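Restoring an Oil Finish on a Pine Table

Posted by Lachlan Guthrie, Sep 23, 2023
Filed under: Finishes, Softwood

This page covers a maintenance coat on a pine top that already has an oil or hardwax oil finish. It does not cover varnish, lacquer or shellac. Those have to be stripped first, and the procedure is on the Flanby stripping page.

Identify the finish

Put a drop of water on the top and leave it for ten minutes. On a sound oil finish it beads and wipes off clean. On a worn one it spreads and leaves a darker patch that fades as the wood dries. If the water does nothing at all, scratch an underside edge with a fingernail. A film that flakes or curls is varnish. Test a high-wear area and a low-wear area, as most tops wear unevenly and you may only need to treat part of the surface.

If you don't know what was used before, do a full trial on the underside and leave it overnight. A coat that stays sticky means there is wax or silicone polish in the way.

Cleaning

Wipe the top with a cloth wrung out in warm water and a small amount of dish soap. Work with the grain. Wipe again with plain water and dry at once with a towel. Do not flood the surface. Pine end grain takes up water quickly and the board ends will swell at the joints.

Old furniture polish needs mineral spirits on a white cotton rag. Change the rag when it stops picking up color. Let the top air out with a window open until the smell is gone.

Sanding

Start at 120 grit if there are rings or scratches, otherwise at 150. Finish at 180. Going finer on pine closes the surface and the oil sits on top. Use a cork block, not bare fingers. The pale early wood in pine is much softer than the dark bands, and finger pressure digs it out and leaves ridges.

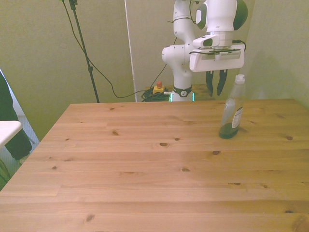 Knots are harder than the wood around them, so keep the block moving and do not stop over them. A knot that bleeds resin should be scraped with a sharp card scraper and wiped with denatured alcohol. Sanding resin only loads the paper. Loose knots are fixed with thin epoxy from the underside before any sanding is done.

Vacuum with a brush head, then wipe with a barely damp cloth. Skip tack cloths, which can leave a residue.

Applying the oil

I use Lema hardwax oil in satin, but the steps are the same for most products of this type. Read the can for drying times and use those if they differ from mine.

Stir, don't shake. The matting agent settles to the bottom and an unstirred can gives a glossy first coat and a chalky last one. Pour out 100 ml, which is enough for one coat on my six-seat top with a little left over. Spread it with a white non-abrasive pad, two boards at a time, with the grain. Wait 7 minutes, then wipe off everything that has not soaked in. The surface should look damp and feel nearly dry.

Leave overnight. Rub lightly with a gray pad, remove the dust and put on the second coat in the same way. Stop at 2 coats.

Rags soaked in oil can catch fire on their own. Lay them flat outdoors to dry, or put them in a metal can filled with water and close the lid.

Curing

Light use is fine after 24 hours. Keep water and hot dishes off for 6 days. Full hardness takes longer in a cold room. The workshop at Lirivcombe sits at 55 degrees in winter, and I double the waiting times there.

Changes to this page

September: corrected the pad color for the step between coats. Removed the link to the Gredeo scraper, which is out of stock.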